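When the arm came, the packing room had to be moved round to fit it

Jovutico makes and repairs storage furniture for schools and offices from a unit on the Plikham estate. It has 62 people on the payroll, and since March one of the jobs in the finishing area has been shared with a robot arm. We spoke to the woman who leads the finishing shift. She has been with the firm since it was one bench and a van, and she asked for her name to be left out, as did the two colleagues who joined us for part of the conversation.

The arm checks and handles cabinets and desks after they have been put together. It goes over the outside of each unit, looks at the holes and edges, and does some of the lifting and turning of parts that used to be done by hand. The firm bought it through a supplier called Arnaud, and the software that tells it what to do is called Gririk.

"They told us in the canteen," she said. "It was a short meeting. The first thing anyone asked was whether there were jobs going, and the answer was no, and the second thing was who was going to be trained on it, and they hadn't decided that."

In the end two people were trained, one from each shift. She was one of them. The course took place on site and she thought it was too short. "You learn how to start it, stop it and what the lights mean. You don't learn what to do when it does something odd at half past six in the morning and the supplier's phone isn't answered until nine. We worked that out ourselves. I've got a notebook."

The notebook is now used by both shifts. It has pages for the different cabinet types, with notes on which ones the arm manages well and which it doesn't. Tall units with shelves already fitted are slow. Low desks are quicker, but the arm has to reach underneath them, and for a while it kept stopping there.

"It would go under the top and then just sit. You'd think it had broken. It was being careful, that's all. The engineer changed a setting and it got better, but I still don't like it when it goes in under something, because I can't see what it's doing from where I stand."
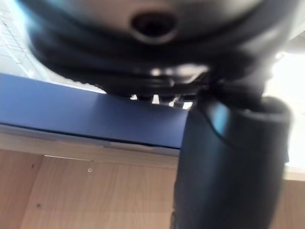

Page last changed: May 30, 2018

The gripper has a camera on it, and the pictures come up on a screen by the bench. She looks at the screen more than she expected to. A lot of what it shows is the gripper's own finger, large and out of focus, with the work behind it: a stretch of blue panel, a pale edge, the wood grain below. From that she has to judge whether the arm is where it should be.

"The first week I couldn't make head or tail of it. Everything's at a funny angle. You get a bit of ceiling in the corner and you think, what am I looking at? Now I go by the edges. If I can see the line where the blue stops and the wood starts, I know where I am. And the little holes, if they show up. You get used to it the way you get used to a car mirror."

Light has been a problem. Bright areas wash out the picture, and on some days she asks for the blinds to be pulled down, which doesn't please the people at the other benches. One of them, a man who fits hinges and drawer runners, said he would sooner have the daylight. "I've worked by that window for years. Now I've got a lamp."

He doesn't use the arm himself. His view is that it has changed his day more than the managers think it has. The benches were moved to make space for the guard fence, and he now walks round the outside of the room to get to the racking. He also used to be called over several times a shift to help lift a cabinet on to its side. That has nearly stopped, and he is glad of it. "My back's better. I'll give it that. But you'd have a word with people when you were lifting. I can go all morning now and not talk to anyone."

The shift leader agreed that the room is quieter. She has started having the whole shift take the morning break together, where before they went in ones and twos.

Output is up, though not by as much as the firm had hoped. The target for the finishing area is 300 units a week. In the best week so far they did 238. She said the figure on its own doesn't tell you much, as the mix of work changes and there were repairs in that week which take longer. The managers have accepted this for now and will look at the target again after the summer.

We asked whether the arm finds faults that people missed. She said it finds different ones. It picks up a hole that is slightly out of line every time, even late in the day when a person would be tired. It is poor at anything to do with how a surface feels. "If there's a rough bit on an edge, I'll know it the moment I run my hand along. It hasn't got a clue. So everything still gets a hand over it before it's wrapped, and I've said I want that kept."

The third person we spoke to is the youngest on the shift and joined after the arm was already in. He has never known the room without it, and he would like to be trained next. He has been reading the Gririk manual on his breaks and has asked the shift leader a good many questions she couldn't answer.

"He'll be better at it than me," she said. "I don't mind that. What I do mind is if they only teach him the machine. He should do his time on hinges and edges first, so he knows what a good cabinet is."

There is no extra pay for running the arm. She raised this in her last review and was told it would be looked at along with the shift rates. She is still waiting to hear. She would also like a second screen, placed on the far side of the fence, and a number to ring before nine o'clock.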